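Cleaning the toaster oven, and what lives in it now

January 19, 2022

I have been putting off writing about the little oven for a while, mostly because it meant admitting how long I'd gone without cleaning it. It got done at the weekend, so I may as well put the details down for anyone with the same sort of thing.

It's a cream countertop oven with four knobs down the right-hand side and a door that drops down at the front. I bought it second-hand in Hurton in June, from the shop next to the old bus station. It cost me 47 pounds, and the woman threw in the wire rack, which had been sold separately by mistake. The big oven at our place takes an age to heat up and is far too large for two slices of cheese on toast, so the small one gets used nearly every day.

The trouble with cream is that it shows everything. The outside is easy enough. I wipe it with a damp cloth and a drop of washing-up liquid, and go round the knobs with a cotton bud. I don't spray anything at the control panel. I did that with the last one and the printing round the dials started to come off.

The glass took longer. There was a brown film over it from the time I did sausages without a tray, and ordinary washing-up liquid did nothing to it. I made a paste of bicarbonate of soda and water, spread it on with the back of a spoon, and left it while I went to the tip at Hultley. When I came back it had dried to a crust and most of the brown came away with the cloth. The corners needed a second go. I did all this with the door lying open and took care not to lean on it, as the hinges on these are not made for an elbow.

The rack went in the sink to soak. I use the Montes powder from the market, one scoop in hot water, and seven minutes is enough for ordinary grease. This wasn't ordinary grease, so it stayed in until after lunch. Then the inside walls, which have ridges for the rack to slide on, and the ridges are where the crumbs go. An old toothbrush is the only thing I've found that gets along them properly. Unplug it first, obviously, and let it go cold. 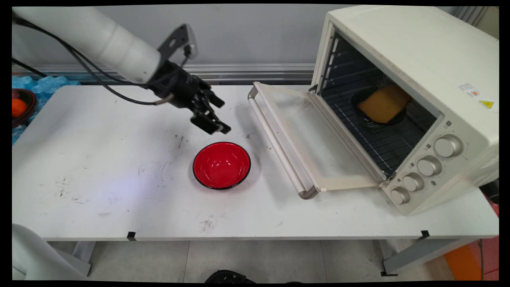 I also had a go at sorting out the bowls. There are two I use most, a black one and a red one with a thin black rim, and neither of them had a proper place. The red one tends to sit out on the table with whatever needs eating, usually clementines at this time of year. The black one has ended up as the sponge bowl. I was forever leaving the sponge on the side of the sink, where it went slimy, and a bowl at least keeps it off the worktop. It does wander, though. I pick it up when I'm wiping something down, put it wherever my hand happens to be, and then go looking for it. So there's a new rule, which is that I look inside the oven before I turn it on. Sponges and heating elements don't mix.

The table is a separate matter. It's white, and it has picked up black marks and scuffs that don't shift with a cloth. I tried the bicarbonate on a patch near the front and it lightened a few of them, but the rest look to be in the surface for good. I priced up a new top from Bruleck and it came to 195 pounds, with delivery taking it to 242, so the marks can stay. I might look for a big chopping board to cover the worst of them.

Since the clean, the toast browns more evenly than it did. I had assumed one of the elements was going, but it may just have been the crumb tray, which I hadn't emptied since the autumn and won't describe. The smell has gone as well. It used to give off a whiff of old cheese for the first few minutes – not terrible, but you noticed it if you came in from outside.

I'm going to try wiping the glass every Sunday and doing the rack once a month, and we'll see how long that lasts. The big oven is next. It needs the same treatment and a new bulb, and I haven't worked out how to get the cover off the old one yet. If you know of a way that doesn't involve pliers, please leave a comment.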